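May, notebook, second half. Gripper comparison, continued.

Started at 9 in the morning, finished after lunch. Purpose today is to decide between the two hand-held grippers, the Plirkon and the Sugden, before we order more fingers. Both carry the wide camera on top. The controller side is the same as last week (Monwood board, firmware not touched).

**Setup**

- Plirkon: parallel jaws, opening 110 mm, soft pads
- Sugden: parallel jaws, opening 80 mm, hard pads with rubber tape
- same wide lens on both, moved over with the small bracket
- 15 grasps for each gripper and each object, objects from the Prurnska box

I was careful to take the same person's hand for both, it means mine. Last time we mixed hands and the numbers were not possible to compare.

**Grasps**

Plirkon first. With the soft pads the mug was good, all 15. The flat tin was less good, 12 of 15, and the three misses were all the same: pad touches the table before the tin, then the jaw closes a little above it. I think the pad is too thick at the tip. We could trim one pair and try, they are cheap.

Sugden on the flat tin: 15 of 15. On the mug it depends very much where you come from. From the side it is fine. From above the opening is too small for the body and I must go for the handle, and then the mug swings. I wrote these as good grasps if the mug did not touch the table again, but I am not sure it is a fair rule. To discuss.

The trigger on the Sugden is stiff. After the second set my finger was tired and I took a break of 12 minutes. For long sessions this matters more than the pads, in my opinion.

**Camera**

Tracking was lost two times, both with the Sugden. At first I suspected the bracket, because it had a bit of play, so I tightened it and repeated the same movement. Same result. Then I looked at the recordings more slowly. The Sugden holds the camera at a steeper angle than the Plirkon, so when I turn my wrist back, the lens goes up to the ceiling and the lights, and the table becomes only a small part of the view.

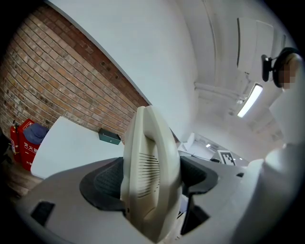
For the tracking this is not a nice situation. A plain ceiling and a plain wall give few points to hold on to, and a bright lamp makes the exposure go down for everything else. Brick is much better, it has edges everywhere. I would like to try two things: a wedge under the bracket to bring the lens forward, and fixed exposure in place of auto.

The marker is also better if it is bigger. When it is far and tilted the wide lens makes it very small, and I don't trust the pose from it at this size.

**For next time**

- [ ] print the wedge, check the colour of the filament is dark (less reflection)
- [ ] trim one pair of Plirkon pads
- [ ] ask Sugden if a softer trigger spring exists
- [ ] fixed exposure, same movement, both grippers
- [ ] larger marker on a stiff board

My feeling for now is Plirkon with thinner pads, but I don't want to write it as a decision before the wedge test. Recordings are copied to the shared drive in the Monwood folder — the two with lost tracking have "lost" in the name, please don't delete them.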